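The Kitchen Course at Umwood

Students in the automation course at Umwood spend their first term on a single counter. The class is called Flulomus, after the control software it uses, and it admits 39 students a year. They work in pairs. Each pair gets one arm, one set of tasks and a shared log that the next pair must be able to read.

The tasks are plain. Move to a plate, close on an item, lift it, set it down on a board. A run is scored on where the item ends up and how long the arm takes. Speed counts for less than repeatability, and a pair that finishes fast but misses the mark twice has to start its series again.

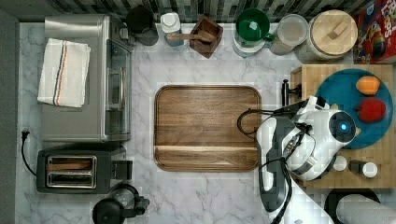 Grip force is the first thing that goes wrong. Students tend to set one value and keep it for every item on the plate. A pepper has a waxy skin and an uneven shape, and the value that holds it at the shoulder may lose it near the tip. The course handbook allows a table of values by item, but the table has to be justified from logged runs. By the end of November the class had logged around 3,000 of them.

Cable routing takes up a full session. A loop that is too short limits the wrist, and one that is too long drags across the work surface. Pairs tie, test and retie until the arm reaches every corner of the counter without pulling. 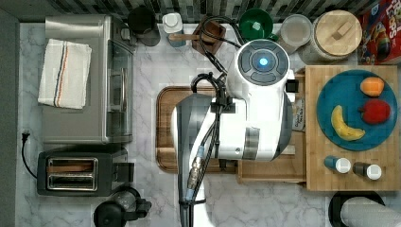 UMWOOD, December 23, 2022

The term closed with the Abdelaziz Round, an in-class contest named for the fund that pays for spare parts. Pairs ran the same fruit task under a fixed time limit, with no changes to code once the round began. Of the runs entered, 695 met the placement tolerance.

Most of the rest failed at the approach stage, before contact. Reports blamed reflections from the metal and glass around the counter, which shift the depth reading near bright edges.
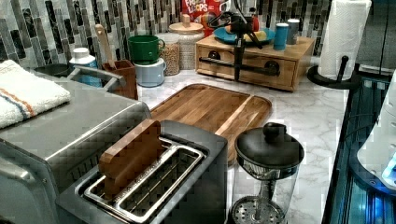

Two remedies were tried. One group masked the reflective zones in software. Another added a second view from a lower angle and merged the readings, at some cost in cycle time. Both methods go forward to the spring term, when the class moves to Wisader, a planning package that handles more than one view by default.

Logs from the fall remain open to incoming students.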